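Laundry corner and drinks shelves open to Kalberg tenants

People who work at the Kalberg building can now wash and dry a load of clothes without leaving the site. A washer and a dryer went into service there in July, along with a set of shelves for bottled drinks.

The machines are open from 7 a.m. and can be reserved in 90-minute slots through Joltora, the booking service tenants already use for meeting rooms. A reservation covers both the washer and the dryer.
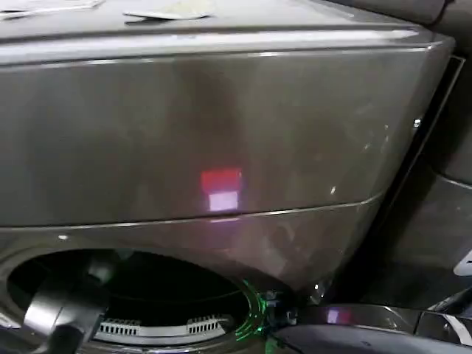 Hildegard Lammers, who manages the building for Ostent, said requests for laundry access had come mostly from tenants who bike to work or stay for late shifts. Until now the closest coin laundry was a bus ride away.

"People were taking their work clothes home wet in a backpack," Lammers said. "They asked for a washer, and then they asked where they could get something to drink while it ran."

The drinks are supplied by Fallahi, a local wholesaler, which restocks the shelves in the morning before the first slot. Tenants pay by adding purchases to their monthly account.

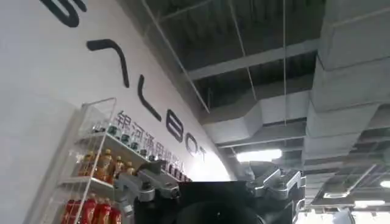

Bottled drinks are lined up on a white wire rack along the lettered wall.

Both laundry machines are front-loading and carry the number 1 on their labels, which are in Chinese. The label on the dryer reads "smart dryer," and the one on the washer reads "smart washer." An English sheet with the basic settings has been sent to all tenants by email.

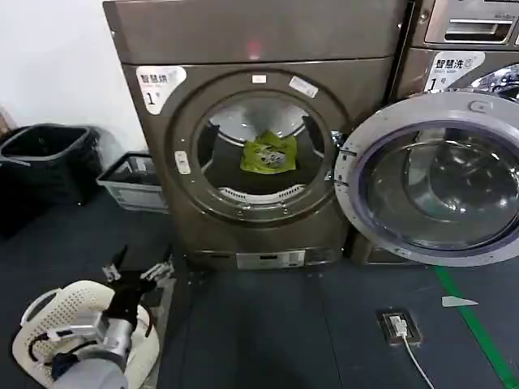
Users are asked to clean the lint filter after each load and to take their things with them when their slot ends. Items left behind will be kept at the front desk for a week. Shoes, rugs and anything with oil or solvent on it are not allowed in either machine.

Ostent said 415 people hold a pass to the building. Bookings are limited to 4 a month per person for the time being, and Lammers said the limit will be looked at again once there is a full season of use to go on. 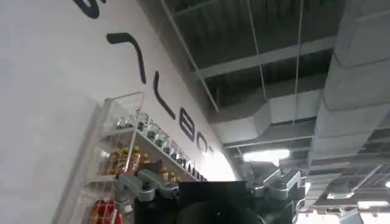 Rows of bottles on the shelves of a display rack at Kalberg.

A second washer is under discussion but has not been ordered. Tenants who would like to suggest other drinks for the shelves can leave a note at the front desk or write to the building office.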